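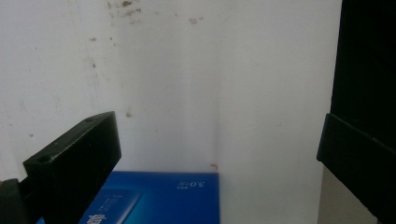
Black gripper fingers, left and right.

I bought the Flornik interview practice deck in August, right after my third "we went with another candidate" email, so I was not in a generous mood when it arrived. You get 197 question cards, a little timer and a booklet of sample answers. I've now used it for 4 weeks and I have opinions!

The questions are the best part. They're sorted by type of job, and the follow-up prompts on the back are properly mean (in a good way). One card asks why you left your last job, then you flip it over and it says "And what would your manager say?" I froze completely the first time. My friend Zuleica Holanda played the interviewer most evenings, and she enjoyed that one far too much.
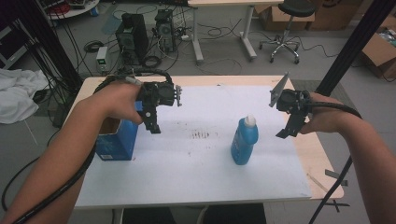 The cards work best when you spread out a whole interview in advance, opener to closing question, and that takes more space than you'd think. My kitchen counter was hopeless. I'd happily swap it for a table like this one, with a big white board over most of the top, and I wouldn't mind the dark smudges near the middle one bit. You could scribble your talking points next to each card and keep going.

The booklet is weaker. The sample answers all sound like the same very cheerful person, and the salary section is a page and a half long. I had the Tasulport book for that already, so I just used it instead. The timer beeps so loud my neighbor must know my greatest weakness by now.

Would I buy it again? Yeah, for the cards alone. Four stars, and I have a second interview coming up at 9 in the morning, so wish me luck.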